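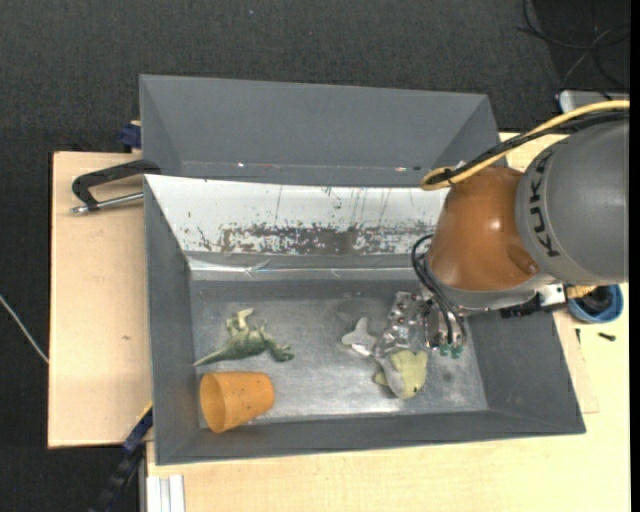
# Karkside Cabin Organiser — the hanging one with all the pockets

I've been selling bits and pieces for cruise holidays for a good few years now, and this is the thing I get asked about more than anything else in the shop. If you've ever shared an inside cabin with two kids and a week's worth of swimwear, you'll know why!

The Karkside hangs on the back of your cabin door or inside the wardrobe. It has 17 pockets — small ones along the top for key cards, sun cream, lip balm and all those bits of paper you get handed on boarding day, then deeper ones further down that will take a paperback, a hairdryer or a pair of adult flip-flops (up to about a size ten, after that they stick out).

## Which fixing do I need?

Most cabin walls and doors on the bigger ships are metal, so I send every organiser out with a set of 3 magnetic hooks. Two would hold it, but I like the extra one in the middle once the bottom pockets fill up. If you're not sure what your doors are made of, ask your cruise line or have a look on one of the forums for your ship. Over-door hooks scratch the paint and plenty of lines don't allow them, so I don't stock them any more.

I'd also check your line's rules on magnets before you pack. They do change, and I can't keep up with all of them.

## Sizes and colours

- **Kedach** — the narrow one, 32 cm across, for wardrobe doors and smaller cabins
- **Toron** — the full width, for the back of the main door
- Both come in navy, sand or a rather cheerful coral

The Kedach weighs 255 g without its hooks and rolls up small enough to go down the side of a case. I took mine round the Norwegian fjords in October and it lived on the wardrobe door, mostly full of gloves. The Toron is better for families (give each child a row and let them argue about it among themselves).

## Washing it

Cool machine wash, then hang it up to dry. Please don't tumble it — the stiffener along the top edge goes wavy and then the whole thing hangs crooked. Take the hooks off first, obviously. I forgot once and spent ages getting them off the drum.

## What's in the bag

- One organiser in the size and colour you picked
- 3 magnetic hooks
- A mesh pouch to keep it all in

The spare hooks are made by Rüegg and I sell them singly as well. They're handy for hats, lanyards and the daily programme.

## Delivery and returns

Orders in before 2 p.m. go out the same day. If you're sailing soon, put your departure date in the notes box at checkout and I'll move you up the pile. Unused organisers can come back for a refund, and if a seam goes on your first trip, send me a photo and I'll post you another one.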